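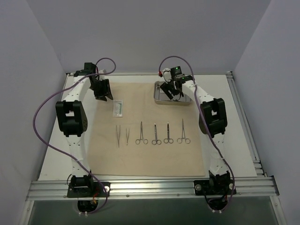
3.2 数据采集

采集全部在同一个封闭工位内完成,项目内部代号 Erosia。双臂固定在前侧铝型材横梁上,左右对置,浅色围板三面遮挡,减少背景变化对视觉编码器的影响。早先在开放台面上录过一批,有人走动、窗光变化,训练出来的策略下午能用,晚上就不行。那批全部作废,不计入本文统计。

任务分两组。A组为器械整理:布面上摆放镊子和带环止血钳,旁边有金属托盘,操作员遥操作双臂逐件夹取,放入托盘。B组为布料操作,铺开、对折、拉平,不涉及器械。两组共用一套硬件和相机位姿,中间不重新标定,只在换班时检查一次零位。

A组录制 300 条,B组录制 114 条,合计 414 条有效示范。有效的定义:任务完成,中途无人手进入工作区,关节数据无丢帧。不满足任意一条即剔除。剔除的示范单独存放,后面第5节做失败检测时会用到。

初始摆放的随机化。A组每条示范开始前由操作员手动打乱器械次序,朝向限制在正负 15 度以内,间距不作要求。完全随机的朝向也试过,夹爪从指环一侧下去经常把相邻的钳子带起来,示范质量太差,放弃。这个限制是本数据集的一个明显缺点,讨论部分再说。镊子比止血钳难夹,表面平、贴布紧,操作员普遍要先压一下布再合爪,这个动作在数据里很常见,策略也学到了(见 4.3)。

B组的随机化简单一些,布的位置前后左右平移,折痕方向不固定,允许有褶皱。

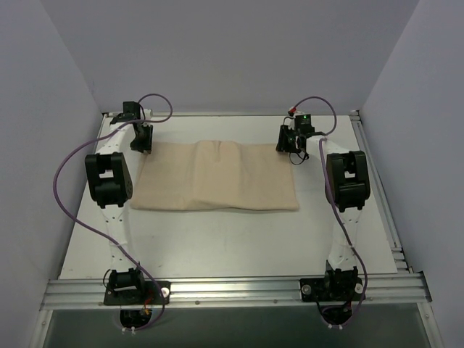
布料示范的长度差异比器械大得多。同一个对折动作,熟练操作员一次到位,新手要反复捏边,时长能差出三倍。我们没有按时长裁剪,只对首尾静止段做了去除,阈值为连续 80 帧关节速度低于噪声水平。中间的停顿保留。停顿往往对应操作员在判断布边位置,去掉之后动作会变得不连续,训练时损失反而更高。

遥操作端用 Pernel 主手,主从同构,关节空间直接映射,没有做逆解。夹爪开合由扳机控制,连续值,记录时不作二值化。延迟方面,主手到从臂的链路比较稳定,偶尔有一两帧抖动,后处理用线性插值补上,补帧位置在元数据里有标记。

操作员共四人,均经过半天练习再正式录制。每人每次连续录制不超过一小时,时间长了动作会变潦草,尤其是放入托盘那一步,容易从高处直接松爪。前期没注意这个问题,二月份录的部分示范里松爪高度明显偏高,后来补录替换了一部分,没有全部换掉。

标注。每条示范附一句中文指令和一句英文指令,由操作员录完当场填写,事后由另一人核对。A组另外标注抓取顺序和每次抓取所用的手臂。左右臂的分工没有硬性规定,多数操作员按就近原则选臂,但右利手的人还是偏向用右臂,统计上看得出来。训练时试过左右镜像增强来抵消,因为托盘位置不对称,镜像后的画面和实际布置对不上,收益不大,最后的模型没有用。

数据格式沿用 Pustosmont 的目录结构,每条示范一个文件夹,图像、关节状态、夹爪指令分开存,以时间戳对齐。转换脚本基于 Yazdani 工具包修改,改动主要是支持双臂的字段命名。图像统一缩放后再压缩,原始分辨率的视屏另存一份备查。

划分上,按操作员和任务分层抽样,留出 34 条作验证,其余 380 条用于训练。没有按布置划分,所以验证集与训练集的初始摆放可能很接近,验证损失只用来选检查点,不作为泛化能力的依据。泛化测试全部在真机上做,测试用的摆放由没有参与录制的人给出。

训练 3000 个 epoch 时两组混合,按示范条数采样。也试过按帧数采样,布料示范偏长,会把器械任务压下去,夹镊子的动作几呼学不出来。各采样方式的对比放在表2。

3.3 策略网络

输入为相机图像加双臂关节角与夹爪开度,输出为未来一段时间的关节目标,分块预测,重叠部分加权平均。指令文本经冻结编码器后与图像特征拼接。双臂共用一个解码器,分开解码的版本也跑过,两臂配合的动作(例如同时提布的两角)时序容易错开,一边已经抬起,另一边还没夹住。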